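Cletora > Company > About us

About Cletora

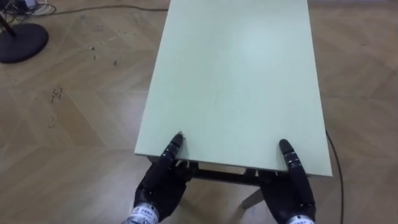

Both hands on the near edge of the table, fingers curled under.

We teach robots by doing the job ourselves first. An operator works the arms by remote control, the robot records it, we do it again. And again. Tables, trays, drawers, doors. Ordinary stuff mostly.

Started by Rasmus Mägi and Fengying Tang in two rooms above the Kullach offices. Now 10 of us, still the same stairs.

How it goes:
You send us a task. Fengying breaks it down, Lyle Nguyen-Tran and the operators drive it. A simple lift might need 200 good runs, a fiddly one nearer 1,000. Bad runs get labelled and kept, clients do ask for them. Grip changes are the slow bit, specially anything held from underneath.

New operators get two weeks with Wen-hsiung Pan before they record anything that counts. Short shifts, plenty of breaks, your shoulders will thank us.

Who we work with: Norkitz (furniture handling), Ots (kitchens). More in November, cant say who yet.

Visits by arrangment. Ring first please, the bell doesn't reach the back room. Normunds Kazlauskienė looks after bookings and invoices.

Page updated 10 Apr 2024

Print this page | E-mail this page

About Tasks Operators Jobs Contact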